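상가 입주자 모임 1월 회의록

시간: 저녁 7시 시작, 8시 반 넘어서 끝
장소: 다카브리지 2층 안쪽 방 (Takbridge)
참석: Dididau, Takbridge, Agarwal, Trasaletti 각 점포. 1층 세탁소는 위임

1. 지난 회의 확인
- 뒷문 도어록 교체 완료. 비번은 단톡방 말고 각자 문자로 받기로 했었음. 아직 못 받은 점포 있으면 오늘 중 연락
- 화장실 온수기 건은 건물 관리실 답변 없음. 다시 문의 (Agarwal 쪽에서)

2. 쓰레기 배출
제일 길게 얘기함. 음식물통 뚜껑 안 닫힌 채로 나와 있다는 민원이 옆 건물에서 또 들어옴. 누가 그랬는지는 따지지 않기로. 배출 시간은 밤 10시 이후로 통일. Trasaletti는 마감이 늦어서 11시 넘어도 됨. 종이박스는 꼭 펴서 묶을것. 테이프 떼고.
통 추가 구매 의견 나옴 → 2개 추가하기로. 비용은 공동관리비에서. 어디 둘지는 뒷마당 왼쪽 벽 아니면 계단 밑인데, 계단 밑은 여름에 냄새 올라온다고 반대 있었음. 일단 왼쪽 벽으로.

3. 공동관리비
- 이번 달 미납 두 곳. 31일까지 입금 부탁. 점포 이름은 회의록에 안 적음
- 복도 전등 교체비 영수증은 스캔본 올림. 금액 이견 없음
- 관리비 인상 얘기는 나왔으나 전기료 고지서 보고 다음에 다시. Dididau는 인상 반대라고 적어달라고 함. 적음

4. 봄 골목 장터
작년처럼 할지, 규모 줄일지. 작년엔 준비 시작이 늦어서 현수막을 전날 밤에 달았음. 올해는 미리. 의견이 갈렸는데 결국 하는 쪽으로. 날짜는 구청 도로 점용 답 받고 나서 정하기로 하고, 신청서는 Takbridge가 냄. 서류 중에 배치도 필요하다니까 작년 파일 찾아서 공유해 주세요.

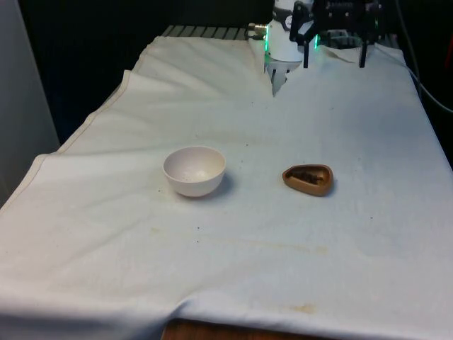

장터 시간은 낮 12시~저녁 6시 안이 다수. Agarwal은 점심 장사 때문에 3시 이후 참여 희망, 그렇게 해도 무방. 음악은 작년에 스피커 소리 크다고 2층 사무실에서 항의 있었으니 이번엔 공연 없이 가는 걸로. 아이들 체험 자리 하나 만들자는 제안 있음, 뭘 할지는 미정. 비 오면? 1주 연기, 그때도 오면 취소. 천막 대여는 견적 3곳 받아보기로. 주차장 쪽 입구 막으면 안됨 (작년에 배달 차량 못 들어와서 난리)

5. 배달 오토바이 주차
정문 앞 막는 문제. 바닥에 선 긋자 / 안내문만 붙이자. 선 긋는건 건물주 동의 있어야 해서 우선 안내문. 문구는 Dididau가 초안 쓰고 단톡방에서 확인. 너무 딱딱하게 쓰지 말자는 말 나옴.

6. 기타
- 복도에 개인 짐 두지 않기. 소방 점검이 곧 나온다고함. 특히 2층 소화전 앞
- 와이파이 공유기 고장난 것 버려도 되는지 → 버림
- 설 연휴 휴무 일정 각자 단톡방에 올려주세요, 정문에 한 장으로 붙일 예정
- 수도 동파 주의. 연휴때 뒤쪽 수도 조금 틀어놓기. 당번은 못 정함, 시간 없어서 넘어감

결정사항 정리
음식물통 2개 추가 / 배출 밤 10시 이후 / 장터 진행, 점용 신청 Takbridge / 천막 견적 3곳 / 주차 안내문 초안 Dididau / 온수기 재문의 Agarwal

다음 회의는 2월 중, 장소는 Trasaletti. 시간은 투표 올릴게요. 빠진 내용 있으면 댓글로 알려주시면 수정하겠슴니다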